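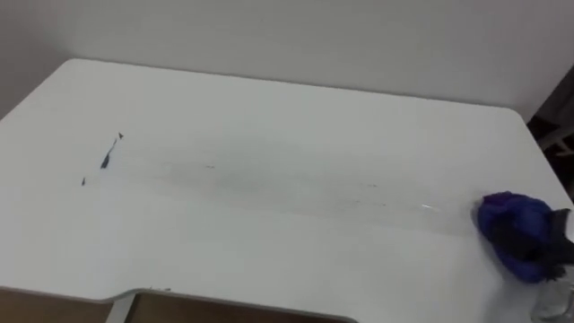 Furari to Carry Hour-Long Weekday News Program from Odham Starting in July

ODHAM, Tuesday, May 26, 2026 - Furari will replace its early evening bulletin with an hour-long weekday news program, Praltard Report, produced and transmitted from the Odham studio. The program will air at 6 pm and will be carried by all 13 stations in the Furari group. The present bulletin runs 30 minutes and is assembled separately at each station.
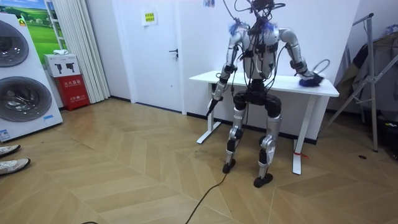 Humanoid robot at a white table

Under the new schedule, the first half of the program is common to all stations. The second half contains two opt-out windows in which each station inserts its own regional report. Stations that do not take a window will stay on the Odham feed, which carries a full program at all times. Switching at the start and end of each window is triggered by cue messages in the transport stream. The manual procedure will be kept as a backup.

Odham will have editorial responsibility for the common half. Regional editors keep control of content in the opt-out windows, including the running order, guest bookings and corrections. A correction to a common item will be read on the next edition and posted with the online version of the same item.

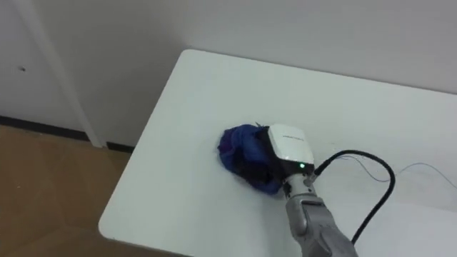
Blue cloth and gripper on a white tabletop.

Production systems

Graphics, captions and the rundown will be handled in a single newsroom system supplied by Jurčo. The system replaces separate graphics and rundown software at the stations. Templates for name straps, maps and election tables have been rebuilt to one specification, and older templates will not be supported after the changeover.

The archive transfer is in progress. Almost 3,000 hours of regional news footage have been indexed so far, and 769 tapes are still to be digitized. Footage is logged by date, location, reporter and rights status. Material with unclear rights is held in a restricted folder and cannot be placed in a rundown until it has been cleared by the archive desk.

Live contributions will be accepted over fiber, satellite and bonded cellular links. Reporters using cellular links must book a return audio circuit with the Odham desk before airtime. Closed captions will be provided for the full hour, with live captioning for unscripted segments and prepared text for recorded reports.

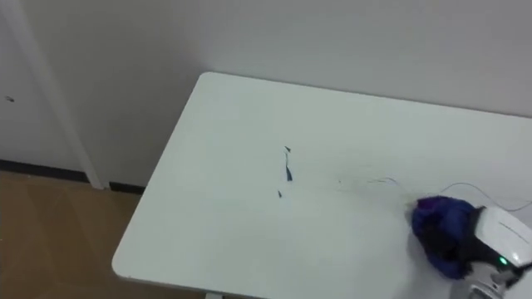 Dark fragments on a white tabletop.

Presenters and staffing

The program will have one main presenter in Odham and one regional presenter at each station taking an opt-out window. Presenter names will be released separately. Current bulletin staff will transfer to the new program on their existing terms. Shift patterns at the stations change in July, with the afternoon shift starting one hour earlier.

Weekend bulletins are not affected. The late bulletin will keep its present length and start time but will move to the new graphics set on the same day as the main program.

Distribution

Praltard Report will be available over the air, on cable and through the Furari website. The online stream carries the Odham feed by default - viewers can select a regional version before each window opens. Recorded editions will be posted after transmission and will stay online for seven days.

Requests for technical specifications, affiliate documents or interviews should be sent to the Furari press office in Odham.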